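Skip to search
Search posts, people, tags
Threads > Hardware > Grippers and end effectors > Handheld grippers, soft goods

Mekdes Seyoum

Notes from comparing finger pads and jaw settings on handheld grippers. The task is knitwear and other soft goods. Long thread. If you only care about rigid parts, mute now.

Background: the arms at Plosovside already fold towels acceptably. Towels are thick, flat and forgiving. Sweaters are where the grasp rate falls apart, so I went back to handheld units to find out how much of that is the pad and how much is the arm.

Reasoning for handheld first: with a person driving, the approach angle is near enough optimal. If a pad can't pick up one layer of knit with a human wrist behind it, no controller tuning is going to rescue it.

Three pad types tested. A: flat, medium-hard rubber. B: flat, soft silicone. C: soft with a shallow crosswise texture. Same outer dimensions, same mounting holes, so they swap without touching the jaw geometry.

50 attempts per pad per garment. An attempt counts as good if exactly one layer comes up and stays up for 2 seconds. Two layers is a fail, even when it looks nice.

Garments: a cotton T-shirt, a fine-gauge sweater, a heavy cable cardigan, a fleece. All washed once before testing, no softener. Softener changes surface friction enough to ruin a comparison. I learned this in November and threw out a week of data.

T-shirt: pads barely matter. A, B and C were all within noise of each other. If your demo is T-shirts, buy whatever pad is cheapest and spend the money on the camera.

Cable cardigan: also easy. The raised pattern gives the pad an edge to catch. The failures were all in closing force. Too much and you take the front and the back together.

Fleece: B was worst. Soft silicone picks up lint and turns slick after a while. Wiping with isopropyl brings it back, but a cell that needs wiping between garments is not a cell I want to run.

Fine-gauge knit: this is the hard one. Low thickness, a lot of stretch, and the layers cling to each other. A took two layers far too often. B took one layer but let it creep. C was the best of the three and still not good.

Creep matters more than people think. Fabric slides a little between the pads during the lift, the grasp still reads as closed, and then the corner is not where the planner expects it. Every later step inherits the error.

Jaw width next. My starting assumption was that a wide opening is safer. For knit it isn't. Open wide and the fingertips push a ridge of fabric up between them as they close, and the ridge is usually two layers if the garment was put down carelessly.

Closing from a narrower opening, with the tips already touching the surface, gives a smaller ridge and a better chance of a single layer. It costs you tolerance on position. With a camera calibrated properly that's a fair trade.

On cameras: Marthinus Kekana asked why wide lenses on the wrist if the distortion is that strong. Because both tools and the far edge of the garment need to stay in view at close range. The correction is a solved problem. A missing sleeve is not.

What I would avoid is mixing two lens models between left and right. We did it for a while. The policy learned that the left hand sees a different sweater.

Controllers, short version. Position control on the jaw is fine for rigid parts and poor for knit. Current limiting is better. Current limiting with a slow final approach is better again. The Dunne board does this out of the box, the Edura board needs a firmware setting that is documented on one page of a very long PDF.

If you are on Edura and your jaw slams shut for the last few millimeters, look for the ramp parameter. Ours shipped at 999, meaning off. Set it low and work upward.

Two-handed work. One tool holds near the shoulder, the other works the body. The holding tool needs far less grip than you'd expect, because the bed or table carries most of the weight. Lower the holding force first when you see stretch marks along the ribs.

Sweater position, orange fine knit on a printed sheet, both tools in:

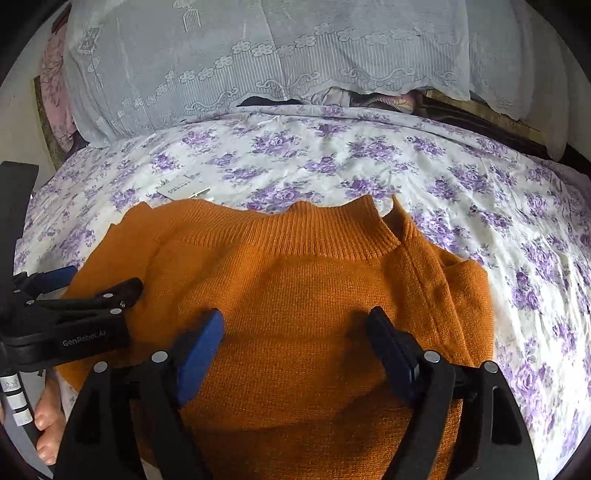
Gert Steyn: Are you sure the backing isn't doing half the work? We ran single-layer grasps at Miltmont on a hard table and on a mattress and the mattress numbers were a lot better for thin knit. The tips sink in and the fabric wraps them. I wouldn't carry a pad ranking from one surface to the other.

Mekdes Seyoum

Fair, and no, I'm not sure. The counts above are all from the hard table. I have only a handful of attempts on soft backing, too few to rank anything. My impression is that the gap between B and C shrinks there. I'll run the full set before I claim it.

It would also explain a result I couldn't place. Pad A looked hopeless on the table and passable on bedding, and I had put that down to operator practice.

Revised plan. Same pads, same garments, same 50 attempts, two backings. Operator order shuffled so practice doesn't pile up on one side. Fatima Joubert is writing the shuffle script so I can't quietly pick my own order.

Wear, for completeness. C lost its texture at the leading edge first. Roughly 9 hours of contact time before I could feel the difference with a fingernail, and the single-layer rate on fine knit had dropped a little before that. Treat textured pads as consumables and log the swap dates.

Labeling: put a mark on each handle and write the same mark in the log. Left and right units drift apart in jaw zero, and if you can't tell which tool made which grasp, the data is only good for averages.

Jaw zero, while I'm here. Rezero with the pads fitted, never with bare fingers. Soft pads compress, so close to a fixed current and call that zero. Repeat after every pad change.

Current settings for fine knit on a hard table: pad C, narrow opening, tips in contact before closing, current limit low, slow ramp on the last part of travel. Lift straight up first, then translate. Pulling sideways early is where most of the creep came from.

Not tested: wet garments, anything with sequins, anything with a full zipper. Mpho Mnguni has a bag of zippered jackets waiting and I have been avoiding it.

Pad drawings go up once the hole spacing is corrected. The version in the shared folder is off on the lower pair, so don't print from it yet.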